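Left gripper won't release after a soft stop (dual arm kitchen bench)

Forum: Arms and Grippers > Faults and Safety
Started by dmacedo

dmacedo wrote:
Two arms over a tabletop, plate rack on one side, toaster oven on the other. The fault is on the left arm, the one that handles the plates.

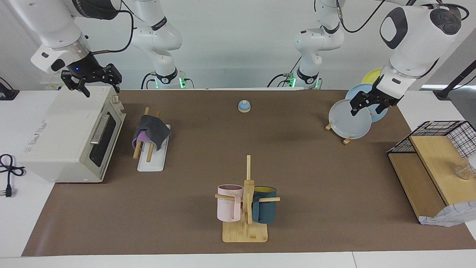 Cormac Moynihan asked what the gripper does when the stop comes in while it is holding something, and whether the fault follows the gripper or the arm.

It follows the arm. I swapped the two grippers and the fault stayed on the left.

The details. We run a pick and place routine, plate out of the rack, plate back in the rack. If I hit the soft stop while the left gripper is closed on a plate, the arm freezes, which is correct. When I clear the stop and send an open command, the controller reports "open complete" and the fingers don't move. The next step in the routine is a lift. So the arm lifts with the plate still in the fingers and the rack comes up with it. Twice it dropped the rack from a few inches. One plate chipped.

The right arm has never done this with the same code.

Controller is the Zestell, gripper driver board is a Fetden. Log shows fault 281 on the left side only, and it clears itself before the operator screen refreshes, so you would never see it unless you went looking. Cycle counter was at 2,579 when I first caught it.

torquewrench_pete wrote:
281 on the Zestell is a gripper comms timeout. On ours it was the cable. Look at the loop where it goes around the base. If it is tight there it flexes every time the base turns.

dmacedo wrote:
I reseated both ends yesterday. Same result. I have not replaced the cable.

torquewrench_pete wrote:
Reseating won't tell you anything about a broken conductor halfway down. Swap it with the right arm's cable and see which side throws 281.

halvorsen_k wrote:
I don't think it's the cable. A bad cable gives you faults at random. This one only happens after a soft stop with something in the grip. I'd look at the driver board. Ours held the last force setpoint through a stop and ignored the first command after the stop was cleared. We send open twice now.

Cormac Moynihan wrote:
Please don't fix it by sending open twice. If the second one gets lost you are back where you started, with an arm lifting something it thinks it has let go of.

What worries me more is that the routine believes "open complete" at all. That message only means the command was accepted. Read the finger position and don't allow the lift until the fingers are wider than the plate. If the reading hasn't changed in two seconds, hold the arm and call a person.

halvorsen_k wrote:
Fair, but reading the position goes over the same comms that just timed out. You can get a stale number. Ours repeated the last good value for a while with no flag on it.

Cormac Moynihan wrote:
Then check the timestamp too. Old timestamp, no motion.

quietbench wrote:
Where are your hands when you clear the stop? We had a guy reach in to free a bowl by hand after a soft stop, and the gripper finished its open command while he was pulling. He was fine, pinched finger. A soft stop leaves the motors powered. We only reach in on the hard stop now.

dmacedo wrote:
I have been reaching in on the soft stop. I'll stop doing that. The hard stop on this setup lets the arms sag a little, so people avoid it around the plates.

quietbench wrote:
Sagging onto a plate is cheaper than the other thing. Or park a support block under the arm first.

torquewrench_pete wrote:
Still want to hear about the cable swap.

dmacedo wrote:
Update, 2024-05-28.

Swapped the cables. 281 stayed on the left, so Pete, it's not the cable.

Swapped the driver boards after that. The fault moved to the right arm. The two boards have different firmware, the bad one is older. I hadn't noticed because it was a replacement put in last December and the label is on the underside.

I've added the position check and the timestamp check. With the bad board in, the arm now holds and puts up a message when the fingers don't open. I tried it with a foam block in place of a plate.

torquewrench_pete wrote:
OK, I was wrong on that. I would still give that loop more slack.

halvorsen_k wrote:
Can you post the two firmware versions? I want to compare with ours.

dmacedo wrote:
Will do when I have the board out again. Left arm is locked out until the new one gets here.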